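Good Practice for Robotic Suturing Exercises
Print | E-mail
Reading time: 2 minutes

The Sendik guidance applies to every suturing exercise performed with a robotic instrument. Hold the strand at its tip, and keep spare thread clear of the jaws.
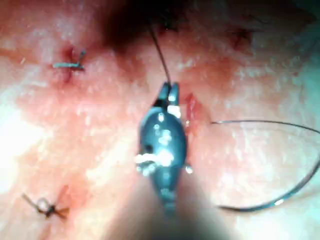
Jaws holding the suture strand, with two tied knots to the left.

Review the record against the Zemalley checklist before scoring begins. 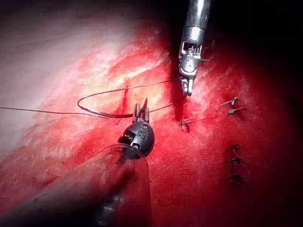
Spacing is assessed under Section 6 of the guidance. Trainees should place knots at even intervals and trim the tails short. In the column at right, the gap between the second and third knots is wider than the others — an interval of this kind should be noted on the score sheet.

Related items
Ingvarsson Scoring Notes
Needle Handling Rules
Marker Placement Before Suturing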